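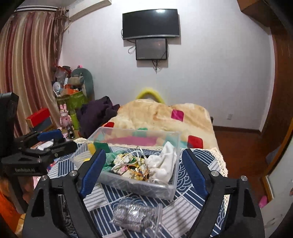
Chapter 4: Sorting and Storing Household Textiles

Most bedrooms hold more fabric than any other room in the house. Clothing, blankets, covers, cushions and spare cloths all end up there, and the bed is usually where they get sorted. It is flat and at a comfortable height, and there is room on it to spread things out.

The clear plastic box on the bed at the start of this chapter holds a white cloth, a green fabric piece and a yellow floral one, with a thin white cable lying over them. A coiled metal scrubber or wire mesh is in a zip bag in front of the box, and dark purple clothing is heaped beside the blanket. Mixed collections of this kind are common in shared houses and small flats. They are the starting point for the work in this unit.

By the end of the chapter you should be able to:

sort a mixed box into textiles and non-textiles
choose a suitable container for each group
fold and stack cloth so that colours and labels can be found
write a storage list for one room

4.1 Emptying the box

Take everything out before making any decisions. Students often try to sort inside the box, and small items stay hidden in the folds. Lay a clean sheet over the bed cover first if the cover has lace or other trim — metal scrubbers, zips and hooks will snag it.

Put cables to one side. Wind each one loosely, fasten it with a tie and store it with the appliance it belongs to. Scrubbers and other cleaning items go back to the kitchen or laundry.

4.2 Clear or solid containers

Clear containers let you check the contents without lifting the lid. They also let in light, and dyed fabrics kept near a window can fade over a summer. In the Flirthorpe household study, Ebuka Aliyu asked residents of 16 flats to keep a record of where their spare linen was stored. His notes from July are reprinted at the end of the chapter and are used in Activity 2.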